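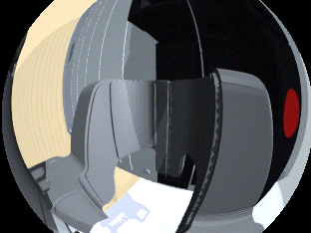 Flullura Wrist View

Wrist View is the part of Flullura we use most ourselves. It renders what a gripper-mounted fisheye sees inside a simulated room and hands those images to your perception code in step with the joint states.

The lens model keeps the full round image, black corners and all, so straight edges bow the way a wide lens bends them. Shadows are rendered too – we love this bit! – and a grasp detector gets to deal with the gripper's own shadow long before it meets hardware.

Release 16 adds the frame stepper. Pause a run, move through it one image at a time and compare your planner's idea of the wrist pose with the rendered view. Lindsay Maihi wrote it over one September and it has changed how we debug.

Wood grain, dark glossy panels and pale surfaces can all turn up around the fingers in a single view, which gives a segmentation model plenty to chew on.

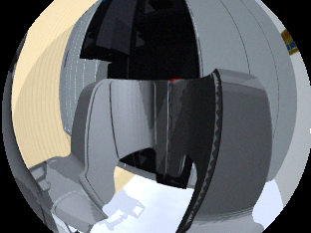 What you get

Wrist View plugin for Flullura
Fisheye lens editor
Frame stepper
Bridge to the Clevis planner
1075 sample room layouts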